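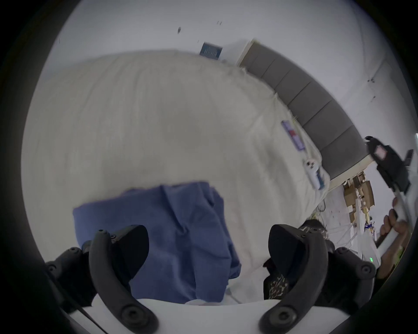
Making the bed fast - 14 minutes, start to finish

This is for a guest room with an upholstered headboard, but any bed works. Got the order from Kylie Stubbs, who did turnovers at the Tunley for years. I changed a couple steps.

1. Clear the bed first. All of it. Phones, earbuds, chargers, clothes. Put them on a chair, not the floor.

2. Fold any clothes now. Shirt in half, sleeves in, thirds. Towels the same minus the sleeves. Don't save this for the end, you won't do it.

3. Duvet off, over the chair back. Shake it once at the window if you can.

4. Bottom sheet. Start at the headboard corners, both of them, then walk down to the foot. Pull toward you hard. Wrinkles collect up by the headboard so smooth from there outward with your forearm - flat hand just pushes them around.

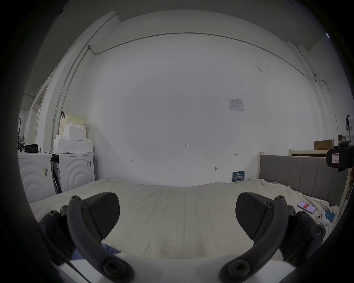

5. Tuck the sides. Lift the mattress a few inches with one hand, shove the sheet under with the other. Foot end last.

6. Duvet back on. Line up the top edge about a hand's width short of the headboard, then even out the sides. One good snap from the foot end gets most of the lumps out. Teh rest you pat down.

7. Headboard. Soft brush down the seams, top to bottom. Dust sits in there. 90 seconds, tops.
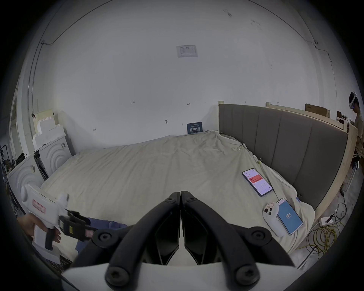 Do I need to iron the sheet?

Skip it. Pull it tight while it's still a little warm from the dryer and most creases drop out overnight.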